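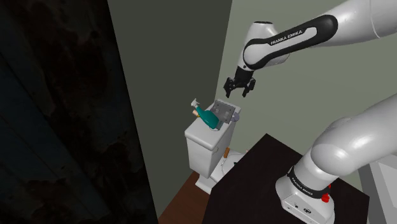 Short thread on water hammer. A reader (Trinidad Salcedo) asked why the usual explanation, "the water has momentum and the valve stops it", gives no usable number for the pressure rise.

Momentum is the right place to start. The trouble is the time you put in. Force is change of momentum over time, so if the valve shuts instantly and all the water stops instantly, you get infinite pressure. Pipes do not see infinite pressure.

The water does not all stop at once. The layer against the valve stops first and is compressed slightly, then the layer behind it, and so on. The boundary between stopped and moving water travels up the pipe as a pressure wave.

In a steel water main the wave speed is typically near 1200 m/s. In free water sound goes closer to 1480. The difference is the pipe wall, which stretches a little. Plastic pipe stretches a lot more and the wave is much slower.

So for a fast closure: pressure rise = density x wave speed x change in velocity. This is the Joukowsky equation. The length of the pipe does not appear in it, and people tend not to believe that the first time.

Worked numbers, from the Fendgate line we use as a teaching problem. Length 288 m, steel, flow velocity 1 m/s, static head at the valve 91 m.

Fast closure: 1000 x 1200 x 1 = 1.2 MPa. That is 122 m of head on top of the 91 m already there. From water moving at walking pace or less.

Where length does matter is in deciding what counts as fast. The wave has to run up to the reservoir and come back before the valve gets any relief. 2 x 288 / 1200 = 0.48 s. Shut the valve in less time than that and you get the full 1.2 MPa.

Now close it over 4 seconds, with the flow falling off evenly. The whole column slows more or less together and the plain momentum argument works: density x length x velocity / time, doubled if you want to be conservative. Doubled, it is 144 kPa. Much easier to live with.

The catch is "falling off evenly". A gate valve wound shut at a steady rate does very little to the flow for most of its travel, then does nearly all of it at the end. A 4 second closure can have an effective closure time well under one second.

Correction, 12/16/20: I first wrote 112 m for the fast closure head. It is 122. Thanks to Dorothy Kershaw for checking the division.

Someone asked about the downstream side. There the pressure drops by the same amount. If it reaches vapour pressure the column separates, and when it rejoins you get a second spike, which can be worse than the first. Joukowsky alone will not predict that one — you need a transient model.

Also asked: does an air chamber fix it? It helps while there is air in it. Air dissolves into the water over the months, so a chamber without a bladder needs recharging.

Next thread will be on pump trips, probably using the Emgate problem. Same equation, but the pump's inertia sets the time.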